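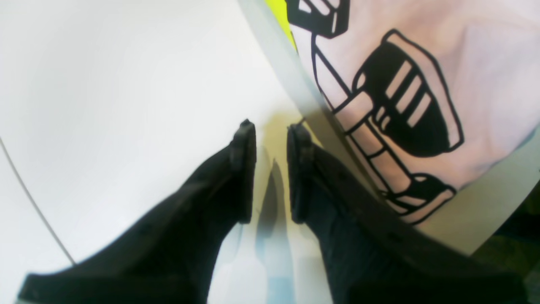

Bold black line art on pale pink fabric.

Finishing and Folding Assistant, part time
Zindum Print Studio

Do you love a good print? Do you pick up a tea towel in a shop and turn it over to see how it's been made? We'd really like to hear from you!

Zindum is a small screenprinting studio. We print on cotton and linen for makers, bands, cafes, galleries and the odd wedding, and we're looking for someone to join us at the finishing end of the workshop, where everything gets checked, pressed, folded and packed before it goes out the door.

Big black linework on a soft background colour is a lot of what we do (pinks and lilacs especially, this year) and it's a joy to handle, but it shows everything. A pinhole in a solid black area, a wobble in a stripe, a smudge where somebody's thumb has been. You'd be the person who spots those things, and we want someone who gets a bit of a thrill out of spotting them.

The job

Three days a week to start, Tuesday to Thursday by preference, though we can talk about that. Start time is 9 am and we finish at 3 pm, so it suits people with school pick-up or another job in the evenings. Leading up to Christmas there's usually an extra day going if you want it. Pay is hourly under the award, with super on top, and we'll confirm your rate in writing before you start.

What you'd be doing most days:

Taking cured prints off the racks and checking them against the signed-off proof
Trimming threads and pressing out creases (from the back of the print, always from the back)
Folding so the graphic sits where the client wants it
Bagging or banding, labelling, counting into cartons
Putting seconds aside with a note saying what's wrong
Keeping the finishing bench clean, and I mean properly clean, as pale fabric picks up ink from anywhere

A small order might be 30 pieces. A big one is 600, and those weeks have a rhythm of their own. We put the radio on, we swap tasks so no one is stuck pressing all day, and there's cake when the last carton is taped. Whoever tapes it chooses the cake.

What's on at the moment

You'd be coming in at a great time. We've just taken on the Zondavero homewares range, which is all heavy linen and very particular about fold lines. Nic Giolla are back for another run of their tour shirts. And our own label, Avo, has a new set of designs coming out in December, full of odd gadgets and machine parts in thick black outline. We've been wanting to do these for ages and the whole studio is a bit giddy about them. You'll see them before anyone else does, and you'll probably have opinions, which are welcome.

Who you'd be working with

Aoife Carroll runs the print floor and will do most of your training. She's been printing for a long time and explains things well, including the second time. Ngân Đặng looks after orders, proofs and clients, and she's the one writing this ad. There are two other printers, both part time, so most days you'd be one of four or five in the room.

What we're looking for

A good eye and steady hands matter most. You don't need to have worked in printing. People have come to us from bakeries, alterations, libraries and a plant nursery and been terrific at it. If you've worked with fabric in any way, home sewing included, do mention it.

You'll need to be comfortable on your feet for a good part of the shift (we have stools, and mats under the benches) and able to lift a carton of folded shirts, or to tell us if you can't so we can arrange the work differently. You'll need to be okay saying "this one's not right" when the van is due in half an hour. We would much rather ring a client than send out a bad print.

It helps if you can read handwriting. Ours is dreadful.

What you'll get

Proper paid training, including a day on the press so you know how the prints are made
Use of the studio after hours for your own work once you're signed off on the equipment
First pick of the seconds, which is how most of us dress
Tea, decent coffee, a kitchen with a working oven
A quiet, bright room with windows that open

Getting here

We're on the ground floor, with a ramp at the side door and an accessible toilet. The bus stops at the corner and there's space to lock up bikes inside. Parking on the street is free but fills up early.

How to apply

Send us a short email through the contact form, care of Ngân, with "Finishing bench" in the subject line. One page is heaps. Tell us what work you've done, which days suit you, and describe a printed thing you own and like: a shirt, a bag, a scarf, a bit of old curtain. What's good about it? What would you have sent back? A photo is nice but not needed.

A resume is welcome if you have one ready. No cover letter.

We'll read everything and reply to everyone. Those we'd like to meet will be asked in for a paid two-hour trial at the bench with Aoife, followed by a cuppa and a chat about how it went. You can bring questions, or a friend to wait with you if that makes it easier.

Applications close at 5 pm on Friday. If you'd like a look at the studio before you apply, message us and we'll find a time. Wear something you don't mind getting ink on.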